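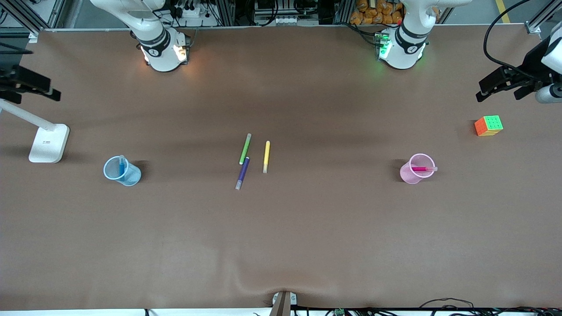 Page 2 of 50

Sorting Out Your Desk Markers

Markers end up loose on the table for a simple reason: people put them down where they stopped using them. A couple of plastic cups will take care of most of it. The job takes less than an hour, including the time spent throwing away the dried-out ones, and you can start with things you already have in the kitchen.

What you need

Two plastic cups, clear or tinted so you can see what is in them
A sheet of scrap paper
A damp cloth and a dry cloth
Your desk lamp
A small box for things that aren't markers

A translucent cup, like the light-blue one with the blue marker in it, lets you see the cap color from the side. Solid cups work, but you will end up tipping them to look for the right color. Light plastic cups also tip over more easily than heavy ones, so keep them back from the edge where your sleeve passes.

Step 1. Bring everything to one table

Check the drawers, the windowsill, the shelf by the phone and the bottom of any school bags. Lay the markers down loose on a plain surface. A plain brown table or a large piece of cardboard is good for this – colored caps show up well against it, and a green marker next to a purple one is easy to tell apart.

Leave the markers you find capped. Any you find without a cap go to one side until the end, in case the cap turns up.

Step 2. Test each one

Draw a short line on the scrap paper with every marker, then put the cap back on until it clicks. Sort them into two groups as you go: good and weak.

A weak marker isn't always finished. Cap it tightly and store it tip down overnight, then test it again in the morning. If the line is still faint, throw it out. Valquíria Amaral, who wrote the first version of this page, kept her weak ones for shading. That works if you draw a lot. For labels and lists they are just in the way.

Write the test lines small. One sheet should do for the whole household, and if you put the brand or type next to each line you can keep it in the box for when you need to buy more.

Step 3. Wipe down the table and the cups

Use the damp cloth on the cups first, inside and out. Ink collects at the bottom where tips have rested without caps. Dry them fully before anything goes back in.

Then wipe the table. For ink on a smooth matte surface, start with dish soap and water and rub gently. Try anything stronger on a hidden spot first, as it can leave a shiny patch. Lift the lamp and wipe under the base too.

Step 4. Decide what goes in each cup

Split them by use. One cup holds the markers you reach for every day, and the other holds the rest. Splitting by color sounds better but falls apart within a week, because most people use the same few colors over and over.

If children share the table, give them one cup and keep permanent markers in the other, out of their reach. Water-based markers should be the only ones in the children's cup.

Don't pack the cups full. When you have to pull out a handful to get one, the handful stays on the table. A cup about half full is easier to use, and extras can go in a drawer.

Step 5. Place the cups and the lamp

Put the lamp on the side opposite your writing hand so your hand doesn't throw a shadow on the paper. Set the everyday cup near the lamp, where the light falls on it and where you can reach it without leaning. A lamp with a flat rectangular base is handy here, since it takes up little room and the cup can stand right beside it.

Step 6. Give the other things a home

Puzzle cubes, erasers, clips and the like tend to gather wherever the markers are. If you play with a puzzle cube while you think, leave it out. Everything else goes in the small box. Don't let any of it go into the cups – a few clips at the bottom will keep the markers from standing straight.

Keeping it up

Cap a marker before you set it down, even for a minute. At the end of the day, pick up the loose ones and drop them back in. Test the lot again in April and throw out what has dried up.

Next page: Paper trays and folders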